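Textile Care and Storage, Unit 2
Handout: Quilted outerwear at the end of the season

Read before the practical. The unit covers filled garments and filled bedding, which share most of their storage faults. Bring the Plineck record sheet.

Terms used below: shell (outer fabric), channel (stitched section holding the fill), loft (thickness of the fill at rest).
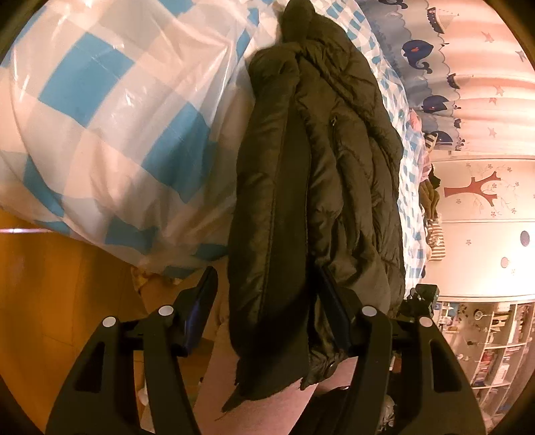 Course notes / Clindatis Textile Program / revised May

1. Inspection
Hold the jacket upright and let the folds drop. Check the hem first. A frayed hem with loose threads is trimmed and restitched before storage. Never pull a thread; it may run into the channel stitching. Then check snaps, pocket zippers and the gathered area at the collar or hood. Record faults in that order.

2. Surface
A bed is an acceptable work surface if the bedding is clean. Lay the jacket full length, collar toward the pillow. Dark shells show lint from light cotton, so brush after lifting.

3. Covers
Clear plastic keeps dust off a comforter and leaves the pattern visible, which helps when sets in similar checks are stored together. It does not pass moisture. Fill must be fully dry before the cover is closed.
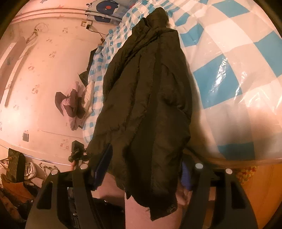
Zwane objects to the use of plastic at any stage beyond transport and would have every filled item moved to a cotton bag on arrival. The course position is less strict: plastic is allowed for short storage, cotton for anything over one season.

4. Loft test
Place a 700 g weight on one channel for 2 minutes. Remove it and measure recovery at 23 °C. Enter the value in column 4 of the Plineck sheet.

Reading: Ilico, Care of Filled Textiles, p. 192 and the table following.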